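Notas rápidas para quien tenga que preparar o revisar tareas del brazo en la cocina simulada de Jokutico. Versión de abril, sustituye a la hoja vieja de Vindham. Si encontráis algo que choque con la hoja vieja, vale esto.

## Antes de nada

- Leer la ficha de la tarea entera. Entera.
- Una tarea = una ficha = un responsable. Sin responsable no se lanza.
- Los límites van en el archivo de configuración, nunca metidos a mano en el script.
- Semilla anotada. Sin semilla no hay forma de repetir el fallo y acabamos discutiendo de memoria.

## Paso 1. Límites de velocidad

Tope de 300 mm/s en la pinza para todo movimiento con carga. Sin carga se puede subir, pero lo pide el responsable por escrito. Ya sé que en simulación no se rompe nada – da igual, las trayectorias se copian luego al brazo real y nadie vuelve a mirar el número.

Comprobar tabien que el tope se aplica a la punta de la pinza y no solo a las articulaciones. Error clásico.

## Paso 2. Zonas prohibidas

Marcar como volumen prohibido todo lo que no se toca en la tarea: pared, muebles altos, campana o lo que haya encima. Los objetos de la tarea quedan fuera de la lista, y aparte el recorrido de las puertas, que es lo que más se olvida. Una puerta cerrada ocupa poco. Abierta, barre medio pasillo. El volumen tiene que cubrir las dos posiciones y lo de en medio.

Margen mínimo entre cualquier eslabón y un volumen prohibido: 56 mm. Ojo, eslabón, no pinza. El codo cuenta. Y revisad desde abajo, con una vista cercana a los muebles altos, que desde la vista general parece que sobra sitio.

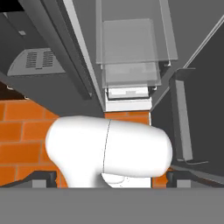
Imtiaz Khondokar: ¿y si la tarea es justo abrir una puerta? Con el margen puesto, el planificador no me deja llegar al tirador y me rechaza la ficha.

Buena. Excepción por objeto: se declara el tirador como contacto permitido, solo para la pinza y solo durante esa fase. El resto de la puerta sigue con su margen. Lo que no se hace es bajar el margen global «un momentito» para que pase. Luego se queda así.

## Paso 3. Contactos permitidos

Lista blanca, por parejas. Pinza–tirador, pinza–bandeja, bandeja–encimera. Lo que no está en la lista es colisión y el episodio se para. No se filtra después, se para.

Cada pareja lleva:

1. fase en la que vale
2. fuerza máxima
3. qué hace el brazo si se supera (retirarse por donde vino, casi siempre)

Con objetos planos hay que sumar el objeto a la geometría del brazo en cuanto está agarrado. Una bandeja sobresale bastante de la pinza y si el planificador no lo sabe, va a dar con lo primero que tenga al lado. Comprobad la esquina baja, no el centro.
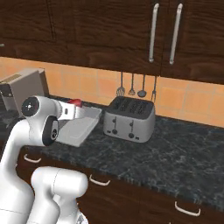

*Bandeja en la pinza, cerca de la tostadora. Cocina simulada de Jokutico.*

## Paso 4. Parada

Probar la parada en cada fase, también con el objeto agarrado. Criterios:

- la pinza **no** se abre al parar
- el brazo mantiene postura
- para reanudar hace falta una orden aparte, quitar la parada no basta

Cinco pruebas por fase. Si falla una se repiten las cinco, no solo la que falló.

## Paso 5. Registro

Guardar configuración, semilla, versión de la escena y motivo de cada parada. En la tanda grande de Zwahlen salieron 1331 episodios y una parte se tuvo que tirar por no llevar versión de escena. Los datos estaban bien, seguramente. Pero a ver quién lo firma.

Nombre de carpeta: tarea, fase, semilla. Sin espacios, sin «final», sin «final2».

## Cosas que se rechazan directamente en revisión

- margen global tocado
- contacto permitido sin fase
- objeto agarrado sin sumar a la geometria
- parada probada solo con la pinza vacía
- ficha copiada de otra tarea con el título cambiado (se nota)

Falta el apartado de cambio de herramienta, lo tengo a medias. Mientras tanto, para eso sigue valiendo la página 5 de la hoja vieja. Dudas a la lista de Pornville, no a mi correo.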